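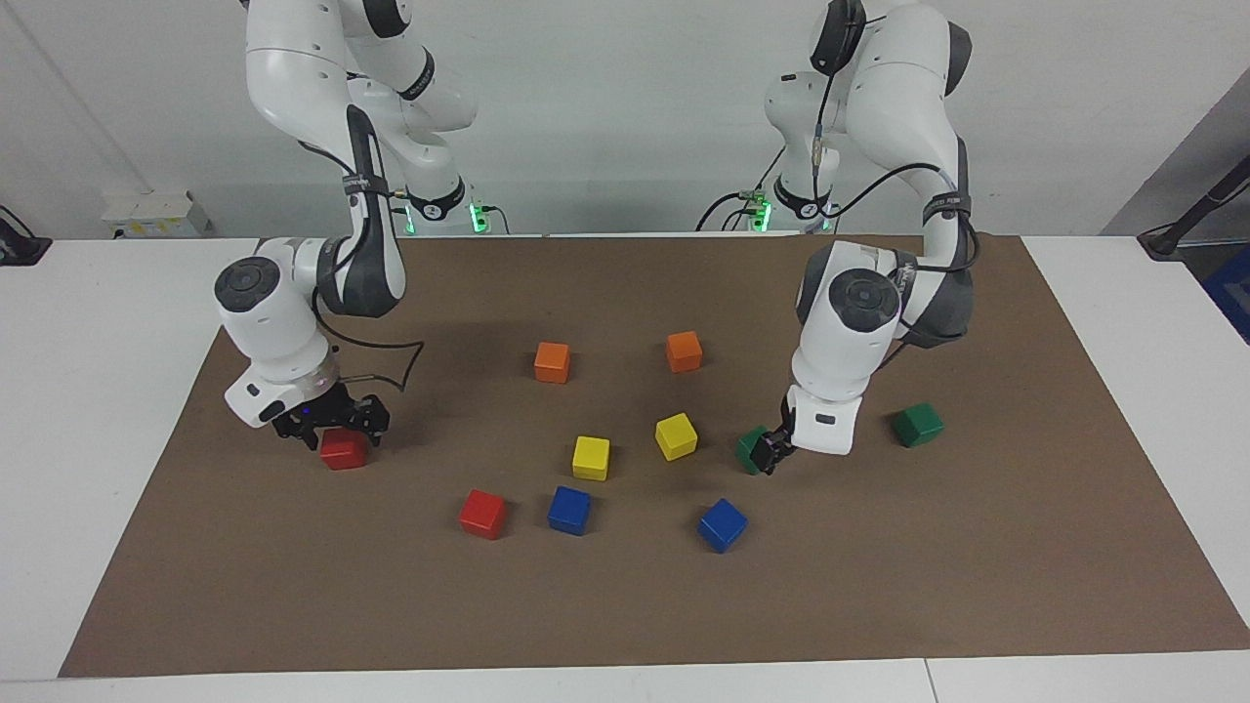 Figure 8.1 Wooden cubes in red, orange, yellow, blue and green, set out on a brown mat.

Contents Previous chapter Next chapter Glossary Index

Chapter 8
Sorting by Colour

Eulalia Valdebenito

Sorting is putting things together that are alike in some way and keeping them apart from things that are different. Children sort long before anyone sets them a task. A three-year-old who eats the peas and leaves the carrots has made two groups. In this chapter we look at how an educator can take that everyday habit and build on it with one simple material, the coloured cube.

Cubes suit early sorting because they are alike in most respects. When a set is all one size, one shape and one material, colour is the only property left to sort by. A basket of mixed toys is harder. A child may put the red truck with the blue truck and leave the red ball on its own, and that is a correct sort by kind of object, even if the educator had colour in mind. Mixed collections are taken up in Chapter 9.

Setting out the material

Use a mat in one plain colour. Brown, grey or cream all work, provided none of the cubes is the same colour as the mat. The mat marks the edge of the work and softens the noise of wood on a hard table.

Scatter the cubes with space between them. In Figure 8.1 the two orange cubes are both toward the back of the mat, and there are two yellow cubes below them, one turned at an angle. A child starting with this layout could make an orange pair with very little reaching. For a first session it helps to have at least one pair lying close together like this. Later on, mates can be put at opposite sides of the mat so that the child has to search.

Red and orange are the colours most often confused, especially under warm lighting. If a child puts them together, place one of each side by side near a window and ask whether they match. Some children will still say yes. Leave it there and try again another day. Bear in mind that a child who regularly mixes up red and green may have a colour vision deficiency, and the family should be told what you have noticed.

Words used while sorting

Children at this stage often sort correctly before they can name the colours. The two skills should be recorded separately. The form used in this book has one column for matching ("Find one the same as this") and one for naming ("What colour is this?").

Keep the language short. "Same" and "different" come first, then the colour names, then "group", "pair" and "left over". The phrase "left over" matters when the numbers are uneven and a cube has no mate.

In this chapter you will learn to:
- prepare a colour sort with cubes and a mat
- tell a matching error from a naming error
- increase the difficulty by adding colours or changing the layout
- record what a child did in plain words

Before you read on

Empty a kitchen drawer onto a tea towel and sort what is in it. Write down the rule you used. Then mix everything up and sort it again by a different rule. Keep your notes for the discussion in Section 8.2.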